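Chapter 6
A Place for Everything?

Before you read
Think of a small thing you own that has a fixed place at home: a set of keys, a ring, a watch, a tie. Where is it at this moment? Write down your answer before you go any further, then check it when you get home. Keep the note. You will need it in section 6.4.

6.1 The promise of the stand

Most books on running a home repeat some version of the old saying about a place for everything and everything in its place. It is good advice in the way that "spend less than you earn" is good advice. It tells you how things look once the problem has been solved and leaves out how anyone got there. In this chapter we look at one small corner of the subject, the storage of things that are worn or carried and then taken off again, and we ask how much of the usual advice stands up.

Take the simplest piece of equipment sold for the job. It has a shallow tray at the bottom with a rim to stop things rolling out, a post, a bar across the top and a few hooks. Shops call it a jewellery stand, a key stand, a tie stand or a mug stand, depending on which shelf they want to fill. The different names should make us a little wary. If one object can be sold four ways, the seller has probably not thought very hard about any one of them.

A bow tie is a useful test. It is light, it has a shape that people want to keep, and it has a strap that can be caught over a hook. It also gets worn so seldom that its owner has no habit for putting it away. If the stand can hold a bow tie, and go on holding it after a late evening when the wearer is tired, then it has earned its place on the table.
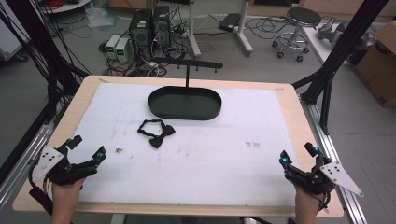
The usual claim is that a hook makes putting away easier. Look at what the hook asks for. You have to find the strap, open the loop, lift it to the right height and lower it over a small piece of metal, and you may have to do this with the bow swinging and turning the strap as you go. Dropping the same tie flat on the table asks for one movement. Dropping it in the tray asks for one movement and a little aim. Anyone who says the hook is the easy choice has left out the work, and we should ask them to put it back in.

None of this makes hooks useless. They are better than a tray at keeping things apart, and a tie on a hook can be seen from across the room. The point is a narrow one. A hook saves effort later, at the moment of finding, and charges for it now, at the moment of putting away. Whether the bargain is a fair one depends on how often the thing is wanted and how tired the person is. Advice that skips both questions is of little use.

Key terms in this section
Resting place: where a thing is left when no one has thought about it.
Fixed place: where its owner would say it belongs.
Putting-away cost: the number of separate movements between holding a thing and having it in its fixed place.

6.2 What the Camley survey found, and what it did not

The figures quoted most often in this field come from the Camley household survey, which asked 400 households about small belongings. Of these, 363 said they owned a stand, rack, dish or set of hooks meant for such things, and 316 said they used it every day. On the face of it this is a triumph for the stand. Trade leaflets have printed the second figure for years, usually in large type.

There is a difficulty. The households were asked what they did, and no one went to look. People are poor witnesses to their own tidiness, and they tend to describe a good Monday in place of a normal one. When the survey team later went back and visited a small group at home, at eight in the evening, they found 13 stands with something lying beside them that could have been on them. The report gives this in a footnote and does not say how many homes were visited, so we cannot turn it into a share of anything. It should still bother us more than it bothered the authors.

A second difficulty is the word "use". A stand with one necklace left on it since the spring is in use. So is a tray full of coins, buttons and a dead battery. When you read a claim that people use a product, ask what they would have to do to be counted as not using it.

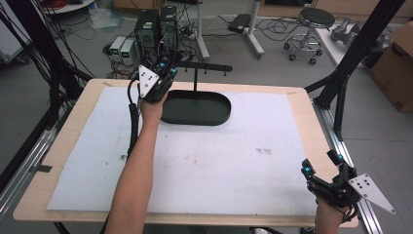
A third difficulty concerns where the thing stands. The survey asked about the kind of holder and paid no attention to its position on the table or shelf. Try it for yourself. Put a stand at the far side of a table and sit at the near side. Reaching the tray may be comfortable enough. Reaching a hook means lifting the arm, often over whatever is in the tray, and people who are sitting down will not do it for long. The same stand by the front edge is a different piece of furniture, although it is now in the way of everything else the table is for.

Designers at Plornano, a small maker of household goods, did consider position. Their leaflet tells the buyer to place the stand "within easy reach", which sounds sensible until you ask whose reach, from which chair, and with how much else on the table. We mention the firm only as one of the few that raised the matter at all.

6.3 Two rival views

Writers on the subject fall into two camps. The first, which we will call the Bañuelos view after the hotel whose staff handbook set it out, holds that every object should have one fixed place and that the place should never change. The handbook was written for people paid to put things back. They worked in pairs, followed a list and had their work checked. How far this carries over to a bedroom at midnight is open to doubt, although plenty of household guides have borrowed the rule without a word about where it came from.

The second is the Jollero view, named after a housing project where tenants were asked to put up storage only where things already piled up. If ties landed on the table, the hooks went by the table. The idea is attractive and cheap. It also has a weakness that its supporters seldom discuss: things pile up wherever there is a flat surface, so following the pile may only give you a second flat surface, with hooks on it.
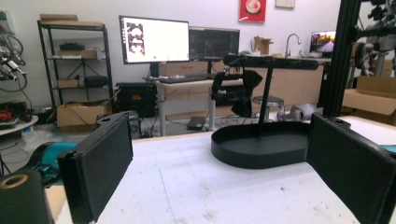
Both views share an assumption that deserves a hard look. They take it for granted that a thing lying flat on a table is out of place. For a letter that needs answering, or a tie to be worn again tomorrow, the table may be exactly right. We should want a reason before we call it mess.

6.4 Try it yourself

Take out the note you made at the start of the chapter. Was the thing where you said it would be? If it was, count the movements needed to put it there. If it was somewhere else, count the movements for that place too, and compare the two.

Now choose a bow tie, a scarf or a long necklace and a stand with hooks. Hang the item up five times while standing and five times while sitting. Note each time you need a second try. Then do the same with the tray alone. Keep your results on one sheet of paper, as we return to them in section 6.7 when we look at drawers.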